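Grunitz Kitchen Manipulation Data Set
Progress report for October, submitted Friday, November 11, 2022
Prepared by Ayane Arai for the Witum program office

1. Collection status

We recorded 242 accepted demonstrations in October on the tabletop station. A further 36 were rejected at review, mostly for late episode starts and for two operators using different home positions. The home position is now set in software and the operator can't change it.

Tasks are drawn from a list of eight. Each one names an object and a destination, for instance moving a piece of toy food to the plate. The layout is changed between episodes, and objects not named in the instruction stay on the table as distractors.
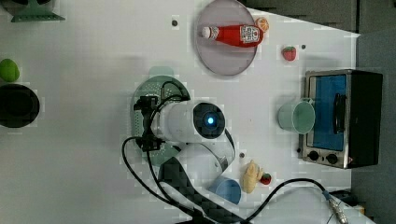

Overhead video, joint positions and gripper state are stored together for each episode. Time alignment between the video and the joint log drifted in the first week. Sakalauskas traced this to the logging machine's clock, and the affected episodes were corrected from the raw files — none had to be recorded again.

2. Training

A first policy was trained on the 81 demonstrations available at the start of the month. It reaches the named object in most trials but often closes the gripper early on small items. Retraining on the full October set is under way on the Grerik cluster. Results will go into the next report.

3. Open items

Instruction wording is still too uniform. Operators have been asked to write their own phrasing for each episode, subject to a spelling check at upload.

The spare gripper fingers are on order. Spending is within the approved budget and no change to the schedule is requested.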